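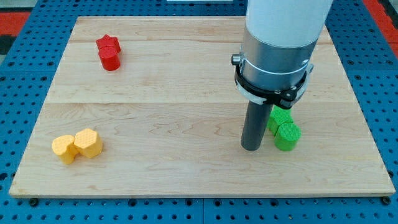 Kobina Nyarko told me early on that I was asking riders the wrong thing. He said if I wanted to know why people stop where they stop on a long motorcycle ride, I should quit asking about fuel and start asking about their backsides. I laughed, wrote it down, and then watched it turn into half of this section.

4.2 What riders said about stopping

I talked to 78 riders for this part, most of them on the road between Drada and Trotham, and I let them ramble. (Riders ramble beautifully!) My plan was to sort every stop into fuel, food or rest, and that plan lasted two interviews. Beatriz Nogueira told me she pulls over at the same bakery each time, orders nothing, stretches her knees against the wall and leaves. Is that food? Is it rest? I put it under "habit" and ended up using that label far more than I'd expected.

Figure 4. Workbench, top view.

The fuel gauge still matters, of course. Riders with small tanks planned their day around gas stations and could name them in order, while the big touring crowd mostly shrugged at the question. But when I asked people to tell me about their last unplanned stop, they talked about numb hands, a wet collar, a friend in the mirror who had dropped back. Eusebio Nieto rides with his brother, and the two of them have a signal for "I'm fine, but I want coffee" – a tap on the helmet, done twice.

I should say that group riders are mixed in with solo riders here, and I wish I'd split them from the start. A group stops when its most tired member does, or a little after, if that person is stubborn. I come back to this in Section 5, where I look at the ride logs by group size.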